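What a small studio learned when it changed its scheduling tool

11/07/2020

Category: Planning Software / Interviews

The project planner I met for this interview works in Alline, an office of 18 people that designs the interiors of shops and small hotels. She asked me to leave out her name, so I will call her only the planner. For years the office kept its schedules in one large spreadsheet. Since last July they use Rodov, a scheduling program that calculates the dates from links between tasks. I wanted to know how the change went, and what she would tell to others who are thinking about it.

"The spreadsheet was not bad," she began. "It had colored cells, one column for every week, and everybody understood it in one minute. But when the date of one delivery moved, I had to move all the cells after it by my own hand. If I forgot one, the electrician came before the walls were ready."

The project which convinced her was a hotel refit called Pokcombe. Its schedule had 200 tasks, and the client changed the order of the floors twice. She spent two evenings on repairing the spreadsheet, and after the second evening she started to compare programs.

They tried two of them, Rodov and Sproģis. Both draw bar charts and both can import a table. In Sproģis she liked the look of the printed pages very much. "It was the nicer one, I must say this. My director wanted it because of the printing." The difference for her was in the calendars. Their carpenters work four days in a week, the painters work five or six, and the stone supplier closes for a part of the summer. In Rodov she could give every group its own calendar. In the version of Sproģis that they tested, she found only one calendar for the whole project.

I asked if the import from the spreadsheet was difficult.

"The import itself took ten minutes. The cleaning took much longer," she said. "We had the same task written with three different names. We had tasks without an end. I found one with the name 'ask again', and I don't know who had to ask, or what." 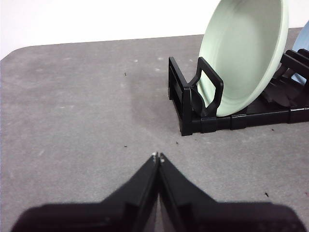
Her advice is to clean the old table before the import and to delete more than feels comfortable. She also decided not to bring the finished projects into the new program. They stay in the old files, where anybody can open them, and in the whole year she needed them maybe a few times.

The links between tasks were the hardest part for her colleagues. In the beginning people connected everything with everything, and then a small delay in the lighting order moved the opening day of a shop. "They were angry with the program, but the program did what we told it," she said. Now only 5 people can change the links. The others can write comments and mark a task as done - this is enough for them, and the schedule is calmer.

There are things she still misses. She cannot easily put a free note in the middle of the chart, as she did in the spreadsheet with a yellow cell. The export to PDF cuts long task names, so she keeps the names short and writes the details in the description field. And she still makes a one-page summary for clients by hand, with only 10 lines, as most clients do not want to see more.

Does she save time? She thought for a while before she answered this. "In a quiet week, no. Maybe I even lose a little, because I must keep the data in order. In a week when something moves, I save one full evening." She added that there are not many quiet weeks.

At the end I asked if she would choose Rodov again. She would, but she would start with one small project and leave the big ones in the spreadsheet until they finish. "We moved all of them in the same week," she said. "Please write that this was my idea, and that I would not repeat it."

Comments (3)

gantt_reluctant: We have the same problem with cut names in the PDF. Landscape on bigger paper helps a bit.

Milestone77: Did they look at the price per user? Would be useful to know when only a few people edit.

papertrail: "Ask again" is in my schedule too. Going to look for it now.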